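My name isn't on the voter list, can I still vote in the ward election?
Posted by Halldóra Bjarnason in Local Elections

Hi all! I moved to Jendar from Ukis in December (new job, new apartment, the whole circus) and I went to look myself up on the printed voter list at the town office. Not there. I went through every H and every B in case they'd mixed up my names, and nothing. The clerk said there are 2,012 names for our ward and that the list is "closed for now," and then she went to lunch.

I really want to vote in this one, because the seat was decided by 226 votes last time and both people running have been to my door already. Am I out of luck? And can I still vote back in Ukis if I'm on their list?

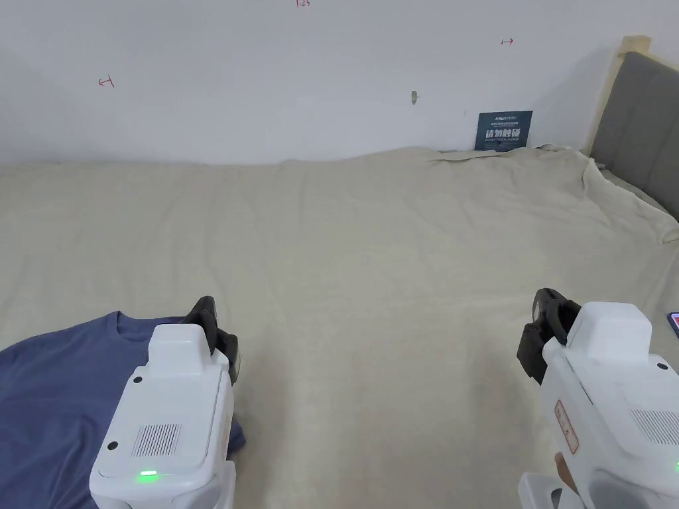
2 replies

Inger Toft
You're probably fine, don't panic! I had the same thing happen two elections ago. "Closed" usually means they've stopped adding people at the counter, but there's still a correction period after the draft list goes up. Ask for the correction form, and ask for it by that name, or they'll hand you the change of address one (I filled that out first and lost a week).

What I brought:
My lease, with my name spelled the same way as on my ID
One utility bill
The old registration slip from my last town

They stamped my copy and I was on the final list when it came out. Keep the stamped copy. My neighbor didn't get one and had to start over.

On Ukis, I wouldn't. Once you've moved you're supposed to vote where you live, and if you're on both lists it can turn into a mess. Ask the clerk to have the old entry removed when you hand in the form. And go before ten in the morning, the line after that is awful.

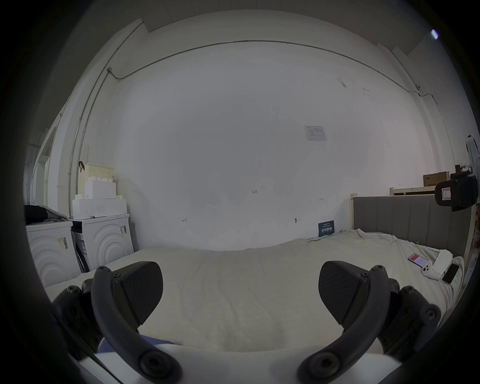
Bed with a cream-white sheet and gray upholstered headboard

Krishnamoorthy Raju
Just show up and vote, they can't turn you away if you have ID. My cousin did it in Jakeck. Also I don't know why everyone is so worked up about this seat, whoever wins will vote with the mayor anyway.

Halldóra Bjarnason
Thank you Inger!! Didn't know there was a separate form. Krishnamoorthy, I think I'll try the form first, but good to hear your cousin got in. Going over tomorrow with the lease.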